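Research Methods Forum > Manipulation > Self-supervised grasping from one overhead view

Chepkoech Muli
2018-08-10
Our group wishes to report an interim result and invite comment. The Nemberg policy was trained on 3,000 grasp attempts, labeled automatically by gripper closure. Evaluation uses unsorted household items in a shallow tray on a KUKA arm, among them a tape measure, a yellow sponge block and a toy lobster.

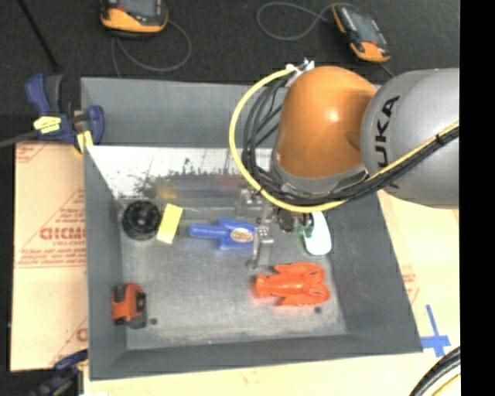
dromero_lab
Closure is a weak label. A thin edge caught by the fingertips may register as a failure, and the policy will then learn to avoid thin objects. Were any labels checked by hand?

Chepkoech Muli
They were not checked in the first round. In May we added a second test, in which the camera view before the attempt is compared with the view after it. Where the 2 tests disagree, the attempt is discarded. The approach pose is still chosen from the overhead view alone, with the gripper brought over the selected object before it descends.

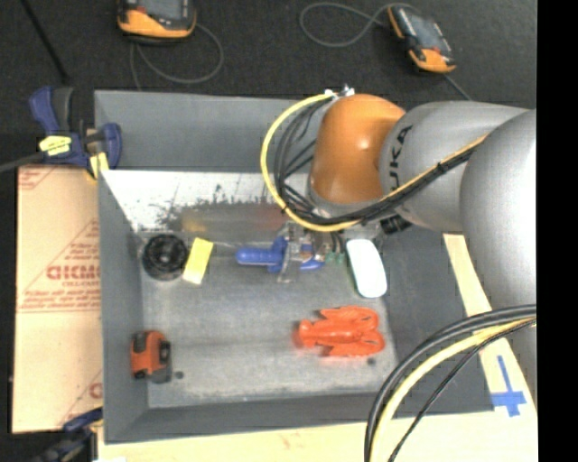
Discarding has a cost, and we accept that it favors objects that are easy to label. A full account will be given in the Kirano report.

Ásgeirsdóttir
I disagree with discarding. Disputed attempts are the informative ones – I would keep them at a lower weight and run 3 seeds for each setting.

dromero_lab
Seconded on the seeds. On weighting I remain unconvinced.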